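What's in a Street Name? More Than I Bargained For
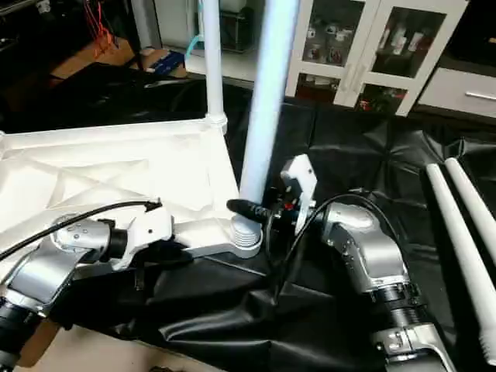 I've lived on Gosling Street for most of my adult life, and I was well into my thirties before I wondered who or what Gosling was. A baby goose? A landlord? Some guy who owned a mill? I'd written the word on so many envelopes and forms that it had stopped being a word at all. Names get like that, the way furniture does. Think of a white plastic table: you can eat at one for years and never see the X-shaped ribs molded into the underside, or the round sockets in the corners where the legs go, until the day it's lying upside down in front of you. My street name got turned upside down by a delivery driver on the phone, who asked me, very politely, "Gosling like the bird?" and I had no idea what to tell him.

So I went looking, and boy, did I fall in. I live in Flanilmont, a town you've probably driven past, and we have 421 named streets. I know the figure because the town prints a little index on the back of its map, and I took that map home and went through it with a highlighter (pink for people, green for plants, yellow for everything I couldn't figure out). There was a lot of yellow.

The plants were easy. Maple, Oak, Elm, Chestnut, the usual bunch you'd find in any American town, plus a Quince Lane that I've become very fond of. Trees are the safe choice when you're naming streets. They don't run for office, they don't have scandals, and no tree has ever written an angry letter about being put next to the sewage plant. What surprised me is how often the trees arrive in a batch. You can practically see the developer sitting there with a seed catalog, working his way down the page until he ran out of cul-de-sacs.

The people were harder, and a whole lot more fun. A big share of our older streets carry first names. Clara Street, Edith Street, Helen Court. I'd always pictured a row of brave schoolteachers and nurses, but the old plat maps suggest something cozier. The man who divided up the land east of the creek had daughters, and he had streets to name, and there you go. Clara got the long one with the park on it. Helen got a dead end with four houses, and I'd love to know how that went over at dinner!

Then there are the names that drift. We have a road that everybody calls Dranico, and I'd assumed it was Italian, maybe a family that ran a grocery. The oldest map I could find spells it two different ways on the same sheet, neither of them the way we spell it now. Somebody heard a name, somebody else wrote it down, a sign painter did his best, and after a while the sign was right and the family was wrong. I find this weirdly comforting. My own last name has been mangled on every magazine subscription I've ever had, and maybe in a century there'll be an avenue with one of the mangled versions on it.

Over in Flaltesmont, the next town along, they skipped the whole problem and used numbers. First Street, Second Street, on up the hill. You can't get lost there, I'll give them that. I spent an afternoon walking around in early spring, before we were all stuck at home, and I kept waiting for a street to tell me something. Fifth is a nice street. It has good porches. But you can't lie awake wondering who Fifth was, can you?

Changing a name, by the way, is a bigger deal than I'd imagined. I read back through old town notices and found one street that got renamed to clear up a mix-up with a nearly identical one. It had about 600 addresses on it. Every one of those households had to fix the bank, the doctor, the driver's license, the checks, the return labels Grandma ordered in bulk. The notice is very cheerful about it. The letters to the paper in the following weeks are not! One man announced he'd be using the old name until he died, and his is the kind of handwriting-in-print voice that makes me believe him.

And Gosling? Pink highlighter. He was a surveyor, and he seems to have laid out the street himself and stuck his own name on it, right at the bottom of the drawing, in letters a good bit larger than anything else on the page. I have a copy of it on the fridge now. The driver hasn't called back, but I've got my answer ready for him.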